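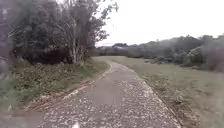
List home | Threads | Authors | Search | Log in

Re: Prindar path-following kit, trial unit
From: Hongmei Hao
Print this message | E-mail this message

Mortimer Szabo wrote:

> Has anyone run the Prindar kit on paths with no kerb? Bilgin
> quote it for "paved and semi-paved routes" and the sales
> sheet says no more than that. We would be fitting it to a
> Drilluna base, one camera, no lidar.

Yes, same base, at Belendale. Total distance so far is 1340 m over 13 runs, all on the narrow path beside the trees.

Edge finding is good on the grass side, where the paving stops in a clean dark line. On the tree side there is a strip of bare soil before the weeds, and pale litter collects along it. With default settings the kit took the soil as path and drifted left twice, both times before the bend. Raising edge_contrast from 2 to 5 cured the drift but slowed the unit in flat light.

The flecks on the surface are not reported as obstacles. Anything white close to the front of the unit may be, so mask the lowest rows of the picture before you calibrate. The manual leaves this out. Mei Tran has a working mask file and will send it if asked.

I have not tried it in rain or after dusk. Bilgin support answered in almost 13 hours, with a usable reply.

Hongmei

Previous message | Next message | Back to thread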